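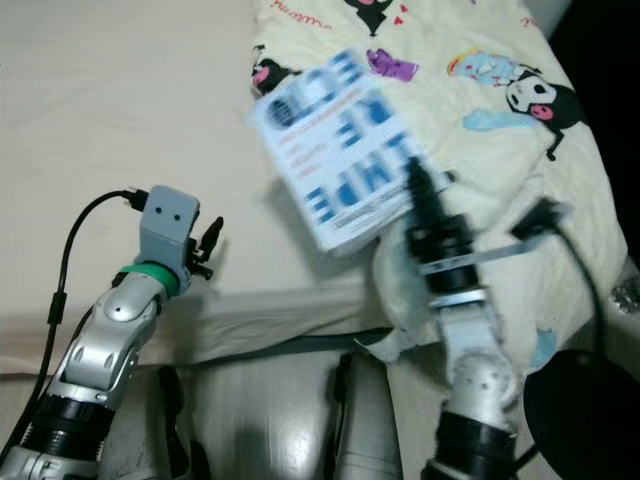 Left arm, gripper end, cable plugged in at the top

Belach Users Board > Languages and Tools > Moving a C codebase to Skunau, worth it?

rsalgado
Posted 12 December 2007
We have a scheduling program written in plain C, 31 source files, maintained by two people. My manager read something about Skunau and wants to know if we should port it. I have done the tutorial and written one small tool with it. The syntax is fine. What I can't judge is how it holds up once the project gets bigger. Has anyone here moved something real over, and did you do it all at once or file by file?
Raquel Salgado

tin_roof
Don't port working code. What is wrong with the C version?

rsalgado
Two things. String handling is a mess, there are three different sets of helper functions depending on who wrote the file. And every new feature takes longer than the last one. It doesn't crash much.

tin_roof
Then pick one set of string helpers and delete the other two. That is a week of work. A port is half a year, and at the end you have the same program with new bugs.

fszalai
I disagree with tin_roof, at least in part. We moved a billing back end to Skunau starting in June. We went file by file using the C bridge and it was less painful than I expected. The compiler found 14 places where we ignored a return value, and two of those were real bugs that customers had reported.

Things to watch for:
Build times. Our full build went from under a minute to 8 minutes. Incremental builds are OK.
The bridge does not understand unions. You have to write a wrapper by hand for each one.
The debugger loses local variables if you step across the bridge.
– Fanni Szalai

mkd2
Which compiler version? The union problem is supposed to be fixed in the current beta.

fszalai
The release version. We don't use betas at work. If it's fixed, good, but I would test it first.

mkd2
I've had the beta on my machine for a while and simple unions do go through. Unions inside structs still don't, now that I check. So half fixed.

oldgrep
You could look at the Tseng checker before deciding. It runs over your existing C and flags most of the same stuff Skunau would refuse to compile. First run on our code gave me 100 warnings and then quit because that is the default limit, so raise the limit. You get a good part of the benefit and keep your language.

tin_roof
Seconded. Also you can hire C programmers.

fszalai
You can teach a C programmer Skunau in two weeks. I don't think hiring is the problem people make it out to be. The checker is good advice though, we ran it before we started and it told us which files to move first.

rsalgado
Thanks, this is useful. We have a lot of unions inside structs, mostly in the message code, so that part would have to stay in C for now. Does the bridge work if the main program stays C and only calls into Skunau for a few things?

fszalai
Yes, that direction is easier. You need to call the runtime init once at the start of main. If you forget, it will compile and link and then hang on the first string allocation. The manual has this in an appendix.

joelp
Has anyone used the Zumeo editor plugin with mixed projects? Mine colors everything as C.

mkd2
Set the language per folder, not per project. And start a new thread please.

rsalgado
I'm going to run the checker this week and clean up the string helpers first. Then maybe move the report module, which has no unions and which I wanted to rewrite anyway. I'll post the build times if we get that far.

tin_roof
Keep the old report module in the tree until you have compared the output. Last time I saw someone do this the column widths were off by one and it took a month for accounting to notice.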